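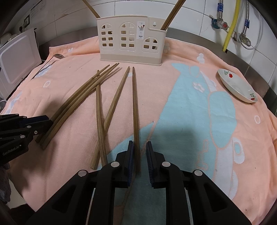
Chopsticks and a house-shaped holder on a towel, with two grippers at work. The left one has hold of three chopsticks.

Kitchen staff at Fernier, a contract caterer, will keep their posts when part of the dish return work passes to gripper-equipped stations, the company said in a notice to employees. The notice covers sorting and putting away small utensils, a task now shared among 27 people on the early and late shifts.

The first station is due to start in September at the Ukent canteen, where the dish return area handles chopsticks, spoons and small plates after lunch. Under the plan, a station will pick up chopsticks laid out on a cloth and place them upright in holders. Washing, inspection and the handling of knives will stay with staff.

Chopsticks were chosen as the first item after a review of the late shift. Over the review period, staff logged 719 minutes spent on putting chopsticks back in holders, more than on any other utensil. The work is light but repetitive, and several employees had reported sore wrists and thumbs.

"The part people complain about is the pinching," said Kevser Gezer, who supervises the late shift at Ukent. "You pick up two or three, turn them, drop them in, and do it again until closing."

Gezer said the change would free one person per shift from the return counter. That person will move to food preparation or to the checking position, where clean utensils are looked over before they go back into use. The checking position requires a half-day course, paid at the normal rate.

The machine work is more difficult than it may appear, according to Marin Milošević, an engineer at Marchuk, the contractor fitting the stations. Chopsticks are thin, roll easily and often come to rest across one another. A gripper that closes on the wrong point will lift two when it should lift one, or push the lower one away.

"Crossed sticks are the main source of failed picks," Milošević said. "The order in which they are lifted has to be worked out first. Then there is the holder, which is light and can tip if a stick goes in at a bad angle."

In acceptance testing, the contractor ran 601 placements. Fernier has not released the failure rate but said it was within the limit set in the contract. When a pick fails, the station stops and signals the person at the checking position, who clears the cloth by hand and restarts it. Each stop is expected to take up to 17 seconds of that person's time.

This last point has drawn questions from employees. Beril Güneş, who represents kitchen staff in talks with the company, said the time spent on restarts must be counted as part of the workload at the checking position.

"If the station stops often, the checker is doing two jobs," Güneş said. "We have asked for the stop log to be open to everyone on the shift."

Fernier has agreed to post the log next to the rota. It has also agreed that stop records will not be used to assess individual employees. A request for a higher pay grade for the checking position is still under discussion.

Pace was a second concern. The station will run at a fixed speed during the first stage - slower than an experienced worker - and shift supervisors will not be able to raise it. Any change of speed will need agreement from both sides.

A decision on further sites will follow the first stage at Ukent. Plates and metal utensils are not part of the current contract.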